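Streaming amateur league matches from an old desktop, stuttering after halftime

Posted in Club & Grassroots Football, September 2026

friesen_leftback
We play in a county league and I stream our home games for parents and players who can't make it. The setup is one camcorder on the clubhouse balcony going into an old desktop, then out to the Kamus site. The first half is always fine. A few minutes into the second half the picture starts freezing, and on Saturday-league days with a big audience we missed both goals in a 2-2 draw. The match video saved on the disk has the same gaps. Would a lower bitrate fix it, or is the club internet the problem?

grokura_ultra
Club wifi is always bad. Get a cable.

Corent907
If the saved file has the same gaps, the internet isn't your main problem. The recording never leaves the machine, so a slow line wouldn't touch it. I had this for most of last season, which for us starts in January.

First, stop the stream at halftime and start a new one. It gives you two shorter files, and they are easier to cut into highlights anyway. Then set the bitrate to 2000 and leave it there. Football on a wide shot looks fine at that, and people watching on phones won't see a difference.

If it still freezes, look at heat. Switch off, unplug, take the side panel off and clean out the vents and the fan. Ours had gone more than 2 seasons without being opened.

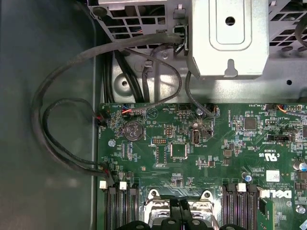
Check the recording disk while you're at it. A nearly full drive gave us the same kind of gaps, and always in the second half.

One more thing — tell whoever does the scoreboard overlay to close the browser tabs with the other results. Ours had the whole division open.

friesen_leftback
Disk was almost full. I've cleared it and will try the halftime restart at the next home game, against Friesen Rovers.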